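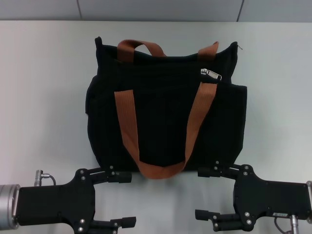 Vol. 2, p. 413

Stories > Short Fiction > Away from Home

**The Deposit**

The clinic in Wasano wanted a deposit before they would move him to a bed with a monitor. The woman at the desk wrote the figure on a pad and turned it around so I could read it. It was in the local money and it had a lot of zeros. I asked for it in dollars and she used a calculator and wrote 3174 underneath.

My brother was on a gurney in the hall with his shoes still on. He had been stung by something in the water at ten that morning, and by noon his leg was twice its size and he was calling me by our mother's name.

I had one card. It took 798 and then it stopped taking anything.

"We can wait for the rest until six," the woman said. She put the receipt in a folder and wrote his room number on the front, though he didn't have a room yet.

I went outside where the signal was better and called my sister-in-law. It was the middle of the night in Kendbridge. She picked up on the second ring and I told her the leg was bad, that he was awake, and that they were giving him something through a drip. I left out the part about our mother's name. She asked if he had bought the insurance. I said I didn't know. She said he told her he had.

"Then he did," I said.

"Look in his email."

I had his phone in my pocket. It opened with his thumb, so I went back in and held his thumb to it. He watched me do it.

"You owe me a beer," he said.

There was an email from the insurance people. It thanked him for his quote. It said the quote was good for two weeks, and that had run out while he was packing. I read it through to the bottom in case there was something else down there. There was a picture of a beach.

I called her back and said he hadn't finished it. She didn't say anything for a while. I could hear their refrigerator, or a fan.

"All right," she said. "Give me an hour."

I found out later how she spent the hour. She called the bank's night line and got nowhere. Then she called her father in Honcombe, who had not spoken to my brother since the wedding. He got out of bed and paid the balance from his own account, and he asked her to spell the name of the clinic three times so there would be no mistake. It went through at twenty past five, our time. The woman at the desk stamped the folder and two men came for the gurney.
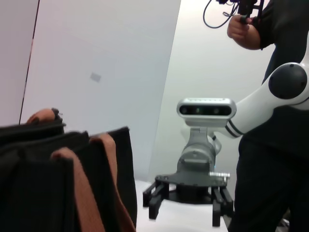 Black fabric with brown strips.

The monitor room had four beds and a window onto a parking lot. A doctor from Todorova was on that night. She drew a line around the red part of his leg with a pen and wrote the time beside it. If the red crossed the line, she said, they would have to open it up.

It crossed the line at nine. She drew another one.

I sat in a plastic chair and ate crackers from a machine. The man in the next bed had a radio going low, a ball game, I think, though I couldn't follow it. People at home had started to send messages. Somebody from my brother's work wanted to set up a page where people could give, and needed a photo. I looked through the ones on his phone and they were mostly of fish. There was one of the two of us on the ferry, squinting, and I sent that.

At midnight the red was touching the second line in one place, by the shin. The doctor bent down and looked at it with a flashlight. She pressed beside it with her thumb and counted under her breath until the color came back.

"We can leave it until four," she said.

"And then?"

"Then I look again."

My brother was asleep by then. He slept the way he did when we shared a room, flat on his back with his mouth open. I took his shoes off. There was sand in them, and I carried them out to the parking lot and knocked them against the curb until it was gone — most of it, anyway. Then I went back in and put them under the bed with the toes facing out.

His wife called at one. She had told her father thank you and he had said it was a loan.

"How much does he want back?" I asked.

"He wants him to call," she said. "Himself. When he can."

I said I would tell him. She asked me to read her what the monitor said, so I read her the numbers, and when they changed I read her the new ones.

Filed under: Fiction, Family, Travel

Contact the editors | All stories © their authors | Back to top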